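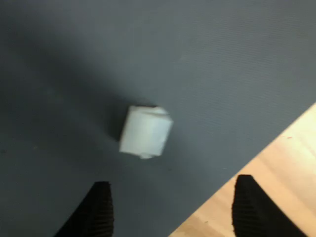
Ticket 317, notes sync, still open. Hello again, me with the vanishing notes! I've had another go this evening and thought I'd write it all down while it's fresh, as you asked for "as much detail as possible" and I have plenty. To recap, I've got 2,914 notes in Jotbridge, moved over from Garnent in May, and ever since then the desktop app and the phone app can't agree on which of them exist. Text-only notes seem fine. It's the ones with a photo in them that go missing, so those are the ones I've been testing. New note, one line of text, picture attached, save. On the desktop it's there. On the phone I get the title and a spinning circle, and then after a few minutes the title goes as well.

What I've tried so far:

Signed out and back in on both. No change, except the phone forgot my font size, which I'd only just got how I like it.

Cleared the cache on the phone. This brought back 12 old notes I deleted ages ago, including a shopping list and half a recipe for marmalade. Lovely to see them, but not what I was after.

Turned off the Prelau backup add-on, as your colleague suggested in the last reply. I left it off for nearly 3 hours and then went through the whole thing again.

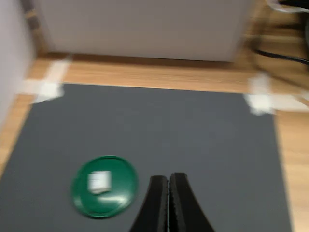

Same spinning circle, same disappearing title. So I don't think Prelau is the culprit, and I've switched it back on because I don't like being without a backup while all this is going on.

One thing I did notice - if I make the note on the phone first and add the picture there, it turns up on the desktop straight away and stays put. It's only desktop to phone that goes wrong. I tried it both ways several times and got the same result each time, which has to be a clue of some sort?

Also, the sync log on the desktop has a line saying "attachment folder: Tesfamariam (old)". That's what I called my main notebook in Garnent, and I renamed it when I moved over. Could it be sending the pictures to a folder the phone doesn't know about? I haven't touched it in case I make things worse.

I can send the whole log if you tell me where to put it - the upload box on this page says it's too big. I'm usually about after six in the evening and happy to try anything short of importing the lot again!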